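We use cookies to keep this archive running. By continuing to browse you accept them.

2 min read

From: Sioned Eynon
To: Plodach Golf Club members list
Date: Thursday, April 22, 2021
Subject: Re: Spring fourball - tee times and carts

Hello everybody, and thank you, Ulises, for getting the draw out so early!

Ulises Ayala wrote:
> First group goes off the back nine at 8:10. I have 16 pairs so far
> and room for a few more. Does anyone know if the carts
> will be allowed on the fairways, or is it still paths only?

I walked the course with Yesenia yesterday evening and I'm happy to say it is drying out nicely, much better than it was in March. Carts can go on the fairways everywhere except the 4th and the 11th, where the low part is still soft (I lost a ball in it, and very nearly a shoe).

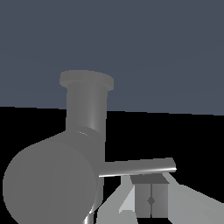
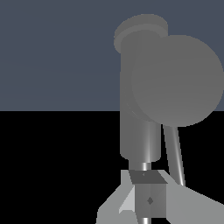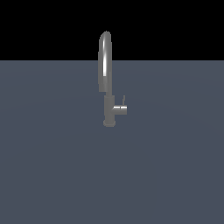 The other thing people keep asking me about is the new back tee on the 14th. It stretches the hole to 392 yards, and I know a few of you are already grumbling, but we will play from the old one on the day - Nilton and I settled that over coffee. From there you need a carry of 211 to clear the bunkers, or you can do what I do and go left with a hybrid and hope.

Handicaps, please, to Sorin Ionescu by Monday night. If you played in the Drenditz league over the winter, send him those cards too, even the ugly ones. Lunch is soup and sandwiches as usual, and do tell me if you can't eat something.

Looking forward to seeing you all out there again,
Sioned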